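Omard Stem Station
Bench handling cell for artificial stems and foliage

Overview
Specifications
Staffing and roles
Installation
Service

The Omard Stem Station is a single-arm bench cell for picking, orienting and placing artificial flowers and foliage. It is built by Cetent and sold in Canada through Ehlers. The cell is intended for display houses, rental inventories and finishing rooms where stems are now sorted by hand and where the product is too irregular for a feeder bowl or a belt sorter.

The arm works beside one operator at a standing-height bench. It takes a stem from the intake side, turns it to a set orientation and places it in a rack or sleeve. Stems it cannot grip within two attempts are left at intake for the operator.

Specifications
Arms: 1
Gripper: two-finger, replaceable soft pads
Camera: wrist-mounted, colour
Rack capacity: 336 stems
Stem recipes stored: up to 1,000
Pad inspection interval: 2,000 cycles
Operator stations: 1 (second station optional)
Guarding: none required at bench speed, subject to site risk assessment

Staffing and roles
The station does not run unattended. One trained operator sets the recipe, loads intake and clears rejects. Grading, repairs and arranging stay with the staff. Sites should expect the job to change: less repetitive pinching and twisting of wire stems, more time at the screen, and more walking between intake and racks. The last item is often missed in planning. Aisle width matters.

At the Huvodau finishing room, the station was brought in over one shift pattern in May. Floor lead Ilse Reuter kept the existing break rotation and added a handover sheet for rejects. Two sorters moved to repair work, which had been backlogged. Knut Harms, who had sorted by hand at the same bench, now writes most of the stem recipes. His practice is to name each recipe by grip point instead of by flower, so that a stem with a new head but the same base needs no new entry.

There were complaints. The start chime was too loud for a small room and is now adjustable from the operator menu. Pace was also raised by staff -- the arm does not slow down late in a shift, and people felt pushed to keep intake full. Intake pause is therefore set by the operator at the bench and cannot be overridden from the supervisor login.

Gripping in dense foliage
The gripper should approach at the stem base wherever possible. Large leaves and overhanging petals can block the wrist camera at close range, and branching stems offer several false grip points. 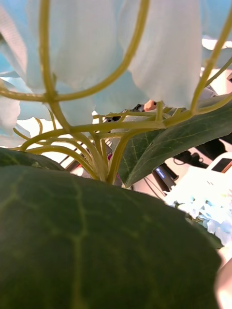 Where the base is not reachable, use the side-approach recipe and reduce closing force by one step. Fabric petals will crease if a pad closes on them. Creased heads go to the steaming table and should be logged as handling damage, not as supplier faults.

Installation
Ehlers supplies the bench frame, arm, controller and one set of spare pads. The site supplies a level floor, a standard outlet and a dust-free spot for the controller. Operator training takes two days and is given on the customer's own stock.

Service
Service requests: Rainer Lammers, Ehlers
Recipe support: Troels Ketilsson, Cetent
Please have the controller serial number ready.

Page updated 24 June 2023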